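T-Shirts falten: Rechteck oder Rolle? (Schublade 20 cm hoch)
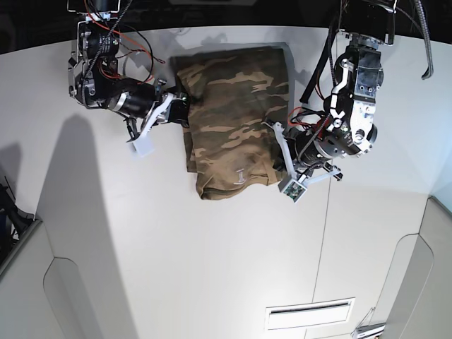
Camouflage-Shirt, gefaltet, Saum unten

flurschrank24
Erstellt am 22.10.2024
Moin zusammen,
ich räume gerade den Kleiderschrank um und komme bei den T-Shirts nicht weiter. Bisher lag alles als Stapel im Fach, jetzt sollen sie in eine Schublade. Innenhöhe 20 cm, die Kommode ist eine Flamness mit drei Schubladen. Hochkant einstellen wäre mir am liebsten, dann sehe ich alle Shirts auf einmal.
Mein Problem ist der Saum. Ich falte beide Seiten nach hinten, dann einmal quer, und am Ende rollt sich die untere Kante hoch. Auf dem Foto sieht man das ganz gut. Links ist außerdem eine lose Falte, die kriege ich nie sauber untergeschlagen.
Wie macht ihr das? Oder gleich rollen?

waescheleine_nord
Rollen. Mache ich seit Jahren so, passt in jede Schublade und geht schneller.

Kantenlage
Rollen würde ich bei Shirts mit Aufdruck lassen. Bei mir sind zwei Stück an der Knickstelle gebrochen, nachdem sie den ganzen Winter gerollt lagen. Bei dem kleinen weißen Logo am Saum ist das wohl egal, bei großen Brustdrucken nicht.
Zur Frage: Der Saum rollt sich, wenn das Shirt auf der Leine nur am Bund geklammert war. Nach dem Abnehmen auf den Tisch legen, Saum mit der flachen Hand von der Mitte nach außen ziehen, dann erst falten.

waescheleine_nord
Gebrochen ist bei mir noch nie was. Kommt wahrscheinlich auf den Trockner an. Wer heiß trocknet, hat mit jedem Aufdruck Ärger, egal ob gerollt oder gefaltet.

Kantenlage
Ich habe keinen Trockner.

mottenkugel6
Zur losen Falte links: Du schlägst die Seite vermutlich zu weit ein, dann liegt der Ärmel doppelt und drückt die Kante wieder raus. Ärmel zurückklappen, so dass er innerhalb des Streifens bleibt. Danach von unten nach oben falten, Saum Richtung Kragen, dann verschwindet die Kante im Paket und rollt nirgends mehr hin.
Bei 20 cm Schublade reicht bei Größe L meistens einmal halbieren und dann noch dritteln. Steht von allein, wenn die Reihe voll ist.

flurschrank24
Danke, das mit dem Ärmel probiere ich. Ich habe tatsächlich immer den Saum nach außen gelassen, weil ich es im Stapel so gewohnt war.
Wie haltet ihr die Reihe aufrecht, solange sie nicht voll ist?

Boxenstapler
Faltbrett kaufen und gut. Ich habe eins von Virk, damit werden alle gleich breit. Für die Reihe nehme ich die Einsätze von Trellis, die kann man auf die Breite schieben.

mottenkugel6
Faltbrett braucht man für eine Schublade nun wirklich nicht. Ein Stück Pappe in der gewünschten Breite tut es genauso. Liegt bei mir im Schrank und kostet nichts.

Boxenstapler
Pappe hatte ich vorher auch, war nach ein paar Wochen wellig. Muss jeder selber wissen.

Kantenlage
Buchstütze geht auch als Halter. Oder ein Schuhkarton ohne Deckel, längs gestellt.

zweitwohnsitz
Ich häng mich mal dran: Macht ihr das auch mit dickeren Baumwollshirts? Bei mir passen 24 dünne in eine Reihe, mit den schweren ist nach der Hälfte Schluss und die Lade klemmt.

waescheleine_nord
Die schweren rollen :)

mottenkugel6
Dicke lege ich flach ins Fach, höchstens 6 übereinander. Stehend werden die zu breit.

flurschrank24
Rückmeldung: Habe jetzt die ganze Ladung neu gefaltet, Saum zuerst nach oben und Ärmel zurückgeklappt. Der Saum bleibt drin. Die Seite ist besser, aber bei den weiten Shirts noch nicht perfekt. Gerollt habe ich testweise drei Stück, die nehmen mir zu viel Platz weg und ich sehe nicht, welches welches ist. Schuhkarton steht als Halter drin. Das Faltbrett spare ich mir erst mal.

waescheleine_nord
Dann rollst du zu locker. Von der Kragenseite her anfangen und am Schluss den umgeklappten Saum drüberziehen, dann hält die Rolle auch.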